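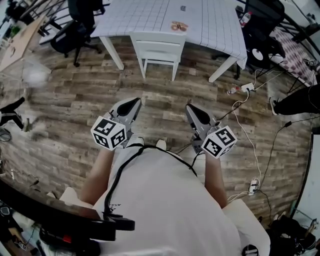

About Bredach

Bredach Water Analysis is an independent laboratory in Jakthorpe. We test well water, small public supplies, pool water and boiler feed water for homeowners, farms, property managers and local contractors. The laboratory opened in 2000 as a hardness and iron service for people buying water softeners. Bacteria testing was added later, followed by metals.

We do not sell treatment equipment and take no commission from companies that do. If a result points to a treatment problem, the report says which value is out of range and what usually causes it. The choice of installer is left to the customer.

What we test

The standard well panel covers pH, conductivity, hardness, alkalinity, iron, manganese, nitrate, chloride, sulfate, total dissolved solids and total coliform bacteria. Lead, copper and arsenic can be added to any order. Pool and spa samples are run on a shorter panel that leaves out metals unless staining has been reported.

Total dissolved solids is measured by evaporation. A filtered portion is dried, held in the oven at 105 degrees Celsius and weighed until the weight stops changing. Some customers compare this figure with the one on a handheld meter and find that they differ. A handheld meter reads conductivity and multiplies it by a fixed factor, so waters high in sulfate or bicarbonate will often show a gap between the two numbers. We report the dried weight and the conductivity as separate lines. 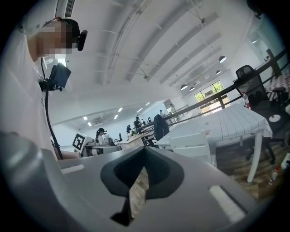 Indoors at Jakthorpe

Sample handling

Bottles are supplied with each order. The chemistry bottle holds 200 mL and should be filled to the shoulder. The bacteria bottle contains a small amount of white powder that neutralizes chlorine - do not rinse it out. Metals bottles are supplied clean and dry, and acid is added at the laboratory.

Bacteria samples must be kept cold and must reach us on the day they are taken. Samples that arrive warm are still logged, but the customer is contacted before any work starts and can choose to resample at no charge for the second set of bottles. Nitrate samples follow the same rule. Hardness, chloride and sulfate are stable enough to travel by ordinary mail.

Each bottle is given a number at the front desk, and that number stays with it through the whole job. Raw readings are entered against the number only. Names and addresses are joined to the results when the report is prepared.

Quality checks

Every batch includes a blank, a duplicate and a control of known value. If the control falls outside its limits, the batch is rerun from the original bottles. Balances are checked each morning against a reference weight, and pH meters are calibrated at 2 points before use. Oven and incubator temperatures are written down at opening and closing.

Records are kept in Yaman, our in-house results database. It replaced a set of paper ledgers, and the older ledgers have been scanned but not fully indexed. Customers who need results from the early years should allow extra time.

The Jamus counter

A second drop-off counter operates in Jamus for customers on the east side of the county. No testing is done there. Samples are held in a refrigerator and driven to Jakthorpe early each afternoon, so bacteria samples should be at the Jamus counter before 11 a.m.

Ordering and reports

Orders can be placed by phone, by mail or at either counter. Reports are sent as a PDF, with a paper copy on request. Unused sample is kept until the report has been issued and is then discarded - please tell us when ordering if you want it held longer. The price list is revised every March.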